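Bench notebook, February, started 3:00 in the afternoon

Still on the question of what we keep small parts in. Mared wants everything in the short gray cylinders with the red mark. I'm not convinced. They look tidy and they stand up well, but you can't see into them, and I have opened the wrong one too many times. The clear plastic boxes are ugly and the lids crack, but at least I know what's inside.

Cleared the long beige table first. The seam between the two panels bothers me more than it bothers anyone else. Menon said it would close up once the room warmed. It hasn't.

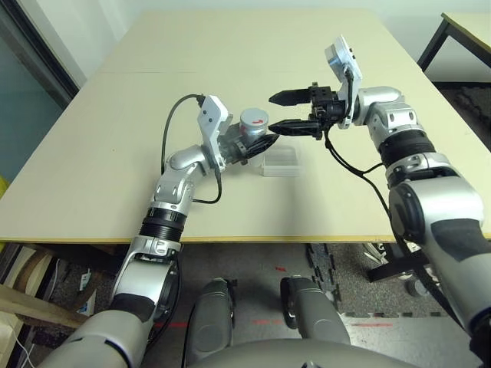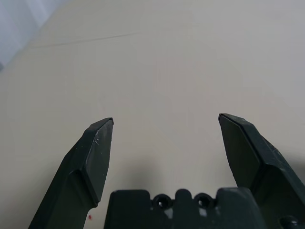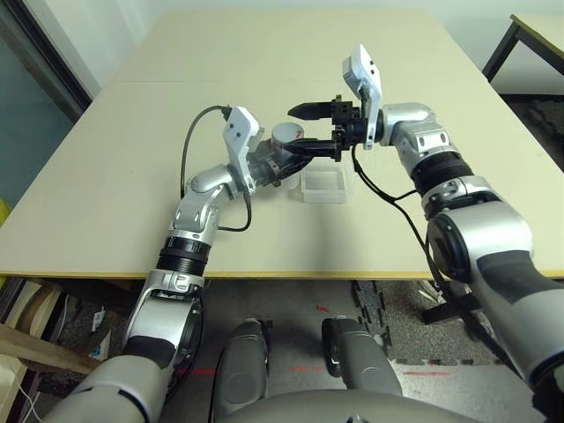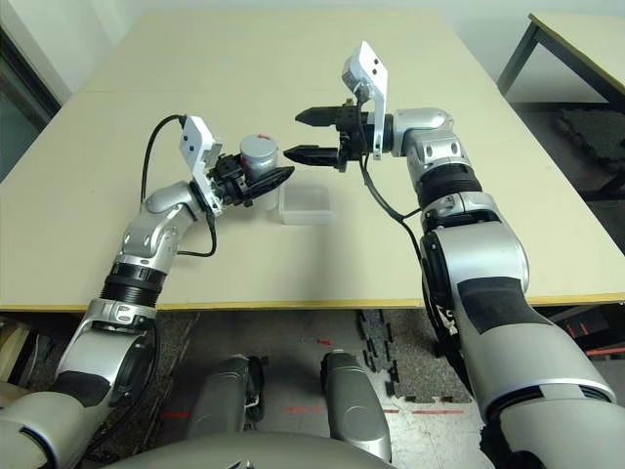
Price is the other thing. Eson quotes for 400 or nothing, and we'd use 12 in a good year. Kwadwo thinks Ametepe will split a carton. I'll believe that when I see the invoice. The Tarel catalog says the cylinders "stack securely," with no word on how high. I tried seven on the windowsill and they leaned.

Labels: paper ones peel off the curved side by the next morning. Ink on the top might last longer, but then you can't read it once they're stacked. Mared says don't stack them. Then why are we paying for stacking ones?

Leaving it for now. Boxes for screws and springs, cylinders for anything that shouldn't get light — three shelves at most, and no order until I've had one open and shut for a week.

Comments

Mared Gwynne: The seam is fine. Put a mat over it.

Kwadwo Dogbe: Ametepe will split. Over a dozen and they want cash up front.

Mared Gwynne: Try the labels with tape over them before you give up.

Recent entries
Drawer dividers, second attempt
Edge strip glue: what held
Menon delivery, short again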